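Das Wasser von Destach

Meine Tante hat mir drei Dinge vermacht: ein Fahrrad ohne Sattel, eine Schachtel mit Knöpfen und ihren Platz bei der Wasserprobe. Das Fahrrad habe ich verschenkt, die Knöpfe habe ich noch. Und wegen der Wasserprobe saß ich eines Morgens im März im Bus der Linie 66, mit einer Nase so dicht wie eine zugeklebte Flasche, und fuhr nach Destach.

Wer nicht von dort kommt, kennt die Wasserprobe vermutlich nicht, also kurz: Destach und Hodby liegen sich am selben Hang gegenüber, dazwischen ein Bach, zwei Brücken und ein alter Streit. Beide haben eine Quelle. Beide behaupten, ihr Wasser sei das bessere. Einmal im Jahr kommt jemand aus der Familie meiner Tante, trinkt aus zwei Gläsern und sagt, welches gewonnen hat. Warum unsere Familie? Weil mein Urgroßvater mütterlicherseits aus Destach war und meine Urgroßmutter aus Hodby, und weil die beiden angeblich fünf Jahre lang getrennt gekocht haben, jeder mit dem eigenen Wasser. So etwas gilt dort als neutral.

Meine Tante hat das über Jahrzehnte gemacht. Sie zog dafür immer ihre grüne Jacke an, die mit den Hornknöpfen (zwei davon liegen jetzt in meiner Schachtel), trank, schloss die Augen und sagte einen Namen. Nie mehr als den Namen. Danach gab es Kuchen und ein Jahr lang Ruhe, oder was man in Destach eben unter Ruhe versteht.

Ich dagegen bin jemand, der Apfelsaft und Birnensaft nur am Etikett unterscheidet. Und jetzt hatte ich auch noch Schnupfen! Seit einer Woche schmeckte alles nach feuchter Pappe. Ich hatte am Abend vorher absagen wollen, das Telefon schon in der Hand, und dann fiel mir ein, dass meine Tante einmal mit einem gebrochenen Zeh gefahren ist. Also der Bus.

Pfefferminz

Am Bahnhof hatte ich mir eine Dose Kiani gekauft, diese weißen Pastillen, die einem die Stirn von innen durchlüften. Drei Stück auf einmal, das half ein bisschen, jedenfalls tränten mir die Augen. Die Frau auf dem Sitz gegenüber beobachtete mich eine Weile und fragte dann, ob ich zur Wasserprobe wolle.

Ich sagte, ja, gewissermaßen.

Sie sagte, sie sei aus Hodby. Sie sagte es so, wie andere Leute sagen, dass sie bei der Polizei sind.

»Und wie ist das Wasser dieses Jahr?«, fragte ich.

»Weich«, sagte sie. »Sehr weich. Drüben ist es hart, davon gehen ihnen die Kessel kaputt, das wissen die auch.« Dann sah sie die Dose in meiner Hand. »Ist das Pfefferminz?«

Ich steckte die Dose weg wie ein ertapptes Kind. Sie schaute aus dem Fenster und sagte bis zur Haltestelle an der oberen Brücke kein Wort mehr, und ich überlegte, ob ich gerade schon etwas entschieden hatte, ohne einen Schluck getrunken zu haben.

Destach hat laut Ortsschild 2197 Einwohner, wobei jemand die letzte Ziffer mit Kreide zu einer Acht gemacht hatte, wahrscheinlich ein frischgebackener Vater. Ich war viel zu früh. Die Probe sollte um elf sein, es war kurz nach neun, und es nieselte in dieser feinen Art, bei der man den Schirm nicht aufspannt und hinterher trotzdem durchnässt ist. Also ging ich ins Livero, das Café an der Ecke beim Brunnen, in dem meine Tante immer ihren Kaffee getrunken hatte. Sie hatte mir davon erzählt, von den roten Lampen und dem Mohnkuchen. Die Lampen waren noch da. Mohnkuchen gab es erst am Nachmittag.

Der Wirt erkannte mich sofort. An den Ohren, behauptete er.

»Sie sind die Nichte«, sagte er und stellte mir einen Kaffee hin, den ich noch gar nicht bestellt hatte. »Sie haben die Ohren. Haben Sie auch die Zunge?«

Was sagt man da? Ich sagte, das werde sich zeigen, und es klang viel geheimnisvoller, als ich es gemeint hatte. Er nickte jedenfalls sehr ernst. Dann beugte er sich über den Tresen und fragte leise, ob ich eigentlich wisse, wie sie es gemacht habe.

»Wie sie was gemacht hat?«

»Na, das Schmecken.«

Ich wusste es nicht. Ich hatte immer gedacht, sie könne es einfach, so wie manche Leute pfeifen können. Der Wirt wischte lange an derselben Stelle herum und sagte, seine Mutter habe einmal hinter ihr gestanden, ganz dicht, und da habe sie gesehen, dass meine Tante gar nicht schlucke. Sie setze das Glas an, sie halte es, sie setze es ab. Und es sei hinterher genau so voll gewesen wie vorher.

Ich trank meinen Kaffee (feuchte Pappe, heiß) und sah dem Niesel zu. Ehrlich erschüttert war ich, glaube ich, erst beim zweiten Kaffee. Wenn sie nicht getrunken hatte, all die Jahre, wonach war sie dann gegangen?
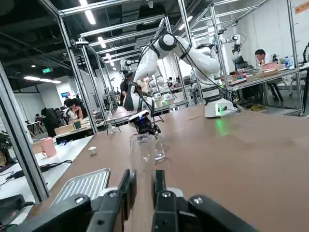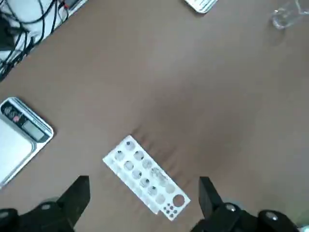 Der Schluck

Kurz vor elf war der Saal hinter der Kirche voll, rund 50 Leute, die Destacher links, die Hodbyer rechts, und in der Mitte ein Gang, so breit, dass man mit einem Pferd hätte durchreiten können. Ganz hinten saß die Frau aus dem Bus. Sie hatte sich umgezogen und flüsterte ihrer Nachbarin etwas zu, und die Nachbarin flüsterte weiter, und ich konnte zusehen, wie das Wort Pfefferminz durch die ganze rechte Seite wanderte, Stuhl für Stuhl, bis nach vorn in die erste Reihe.

Es wurde eine Rede gehalten. Dann noch eine, von der anderen Seite, die musste genauso lang sein, und weil die erste länger geraten war als geplant, las der Mann aus Hodby am Ende einfach noch den Wetterbericht vor. Meine Nase lief. Ich hatte kein Taschentuch mehr, nur die Serviette aus dem Livero, und auf der stand mit Kugelschreiber eine Zahl, 3133. Der Wirt hatte sie mir beim Zahlen zugesteckt. Das habe meine Tante letztes Jahr auf dem Tisch liegen lassen, hatte er gesagt, er habe die Serviette aufgehoben, man wisse ja nie.

3133. Ich drehte sie hin und her. Eine Telefonnummer? Zu kurz. Ein Schließfach vielleicht. Ich kam nicht darauf, und dann wurde ich nach vorn gerufen.

Ich nahm das erste Glas. Ich kann nur sagen: Es war kalt. Ich nahm einen ordentlichen Schluck, ich behielt ihn im Mund, ich schob ihn von links nach rechts, so wie ich mir vorstellte, dass man das macht. Nichts. Da war Kälte, da war ein Rest Kiani, und dahinter war eine große, weiße Leere. Dann das zweite Glas. Auch kalt.

Der Saal war so still, dass man den Niesel auf dem Dach hörte.

Und da habe ich, ohne richtig darüber nachzudenken, die Augen zugemacht, so wie sie. Erst passierte gar nichts. Dann hörte ich, dass links jemand mit dem Fuß wippte. Rechts räusperte sich ein alter Mann, hörte auf, räusperte sich wieder. Auf der linken Seite wurde geatmet wie vor einem Zahnarztbesuch. Auf der rechten auch, aber da war noch etwas anderes, ein ganz leises Rascheln, Papier, und ich dachte: Die haben Kuchen mitgebracht. Die haben Kuchen mitgebracht und ihn noch nicht ausgepackt, die rechnen damit, dass sie ihn wieder nach Hause tragen müssen.

Es war ein so trauriges Geräusch! Ich stand da mit dem Glas in der Hand und hatte fast Tränen in den Augen, und diesmal kam es nicht von den Pastillen.

»Hodby«, sagte ich.

Kuchen

Der Kuchen war mit Quitten. Ich habe zwei Stücke gegessen und nichts davon geschmeckt, aber er war saftig, das merkt man ja auch so. Auf der linken Seite wurde ein bisschen gemurrt, und ein Junge von vielleicht zehn Jahren fragte mich ziemlich laut, ob ich krank sei. Ich sagte, ich sei gerührt. Seine Großmutter zog ihn weg.

Die Frau aus dem Bus kam als Letzte. Sie hatte ihren Teller in der einen Hand, und mit der anderen hielt sie mich am Ärmel fest, gar nicht unfreundlich.

»Sie haben nichts geschmeckt«, sagte sie.

Ich überlegte, ob ich lügen sollte, und nieste.

»Ihre Tante auch nicht«, sagte sie. »Die hat seit der Grippe damals nichts mehr geschmeckt, das ist eine Ewigkeit her. Die hat mir das einmal am Bus gesagt, als wir beide gewartet haben. Sie hat immer geschaut, wer es braucht.« Sie kratzte mit der Gabel ein paar Krümel zusammen. »Wir hatten ein schlechtes Jahr. Der Laden ist zu, die Brücke war gesperrt. Aber im nächsten, da wird es Destach sein, denke ich. Denen ihr Schulbus wird gestrichen.«

Ich zeigte ihr die Serviette mit der Zahl. Sie hielt sie weit von sich weg, dann nah, dann lachte sie so, dass sie den Teller abstellen musste.

»Das ist doch der Spielstand«, sagte sie. »Vom Kartenspielen. Ich hatte 3133 und sie weit weniger, und sie wollte es nicht glauben und hat es aufgeschrieben, damit sie zu Hause nachrechnen kann.«

Sie hatten also gespielt, die beiden, nach jeder Wasserprobe, im Livero am Fenstertisch, bis der letzte Bus fuhr. Davon hat meine Tante nie etwas erzählt. Von den Lampen, ja. Vom Mohnkuchen, mehrfach.

Ich fragte, ob das Spiel schwer sei.

»Für Sie schon«, sagte die Frau und suchte in ihrer Handtasche nach den Karten. Draußen hatte es aufgehört zu nieseln, der Mohnkuchen musste bald fertig sein, und wir gingen hinüber.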